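How to Set Up a Neighborhood Phone Tree for Fire Evacuations

By Cúc Doãn
Updated September 22, 2020

When the order came to leave Condori last year, the text alert reached most of the town. It did not reach the houses along Corell Road, where cell service drops out behind the ridge. People there found out from a neighbor who drove up and knocked. A phone tree closes that kind of gap, and you can put one together in an evening.

Step 1. Draw your area

Pick a stretch of road or a few blocks that share the same way out. Keep it to 25 homes or fewer. If your area is bigger than that, split it and give each part its own tree.

Step 2. Collect the numbers

Go door to door if you can. Ask each household for a landline, a cell number, and one out-of-town contact. Also ask whether anyone in the home will need a ride or help getting to a vehicle, and whether there are large animals to move. Write it all on one sheet. 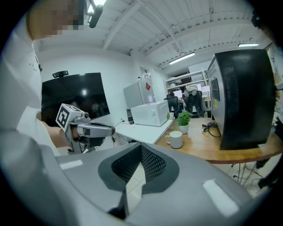
What if a neighbor doesn't want to give out a phone number?
Put the address on the list anyway and assign someone nearby to knock on the door.

Step 3. Choose your callers

One person starts the tree. That person calls 4 others, and each of them calls the homes on their own short list. Name a backup for every caller. Pick people who are home at different hours, so the tree still works on a weekday afternoon.

Step 4. Write the message

Keep it short enough to read in one breath. Ours says:

"There is an evacuation order for our road. Leave now by Trimlow Road. Go to the Wenedar school gym. Call me back if you need help."

Change the route and the shelter if officials name different ones. Don't add guesses about where the fire is.

Step 5. Run a test

Set a time, start the calls, and have the last person on each list call the starter back. Stijn Wuyts, who starts the tree on our road, finished his first test in 7 minutes. Two numbers were wrong and one caller had misplaced the list. Fix what went wrong and test again the next month.

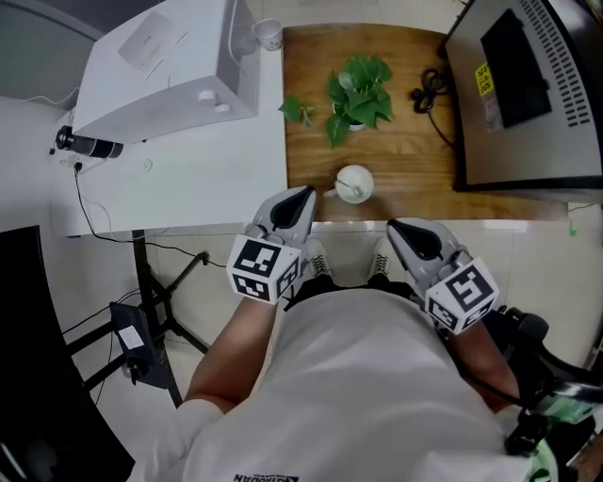
At the table, with a mug and a potted plant.

Step 6. Keep the list current

Check every number each September and again in spring. Cross off people who have moved and call on whoever moved in. Hand out new paper copies and collect the old ones. Keep one copy by the phone and one in the car.

A phone tree does not replace official alerts. Sign up for those as well, and if you see fire or are told to go, leave first and make your calls once you are safe.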